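Home cooks wanted for the Trivstead soup and stew testing group

Trivstead is a small recipe newsletter for people who cook after work and do not want to wash many pots. In January we will publish our first printed booklet, with 40 recipes for soups, stews and porridges. Before this, we need people who will cook the recipes at home and tell us where the instructions are not clear.

Who we are looking for

You cook at home at least three evenings in a week. You do not need to be a professional, and we prefer that you are not one. You can follow a recipe exactly as it is written, also when you believe you know a better way. If you cook for children or for older parents, please mention it in your letter. Vegetarians are welcome, because 37 of the recipes have no meat or fish.

What you will do

Each tester receives 2 recipes per month by email. You buy the ingredients, cook each recipe one time and fill in a short form on the same day. We ask about cooking time, salt, thickness, and which step you had to read again. Photos are not required.

What we offer

We pay 140 dollars when all your forms are received, and we return the cost of ingredients if you keep the receipts. Your name will be printed in the booklet if you wish.

How to apply

Write to Hajar Hamdy, who is responsible for the testers, before 29 June 2022. Tell us in a few sentences what you cooked last week and what equipment you have. A blender is useful, but it is not necessary. Please write also about any allergies. Youssra Tazi will answer questions about payment.
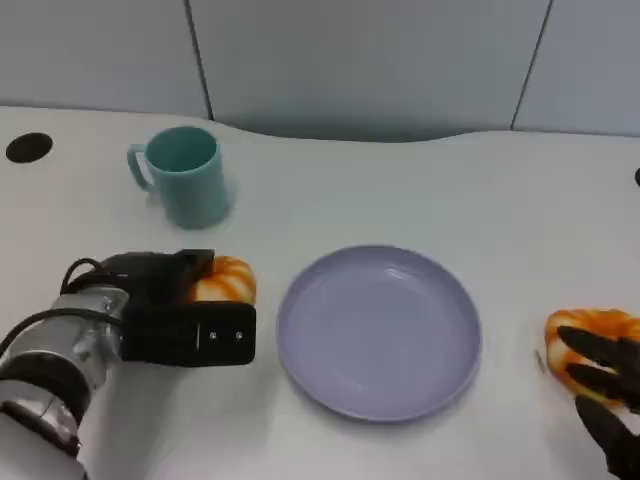

Measuring is the part where our earlier testers had the most difficulties, so please read this before you apply. All liquids in the booklet are given in cups and in milliliters, and we ask that you use a real measuring cup or a scale. A plastic mug with a handle, like the teal one on the white table, is fine for tasting the soup at the end, but please do not measure the stock with it. Lentils and rice should be weighed dry. If you have no scale, write this in your application and Hajar will send you one with the first recipes.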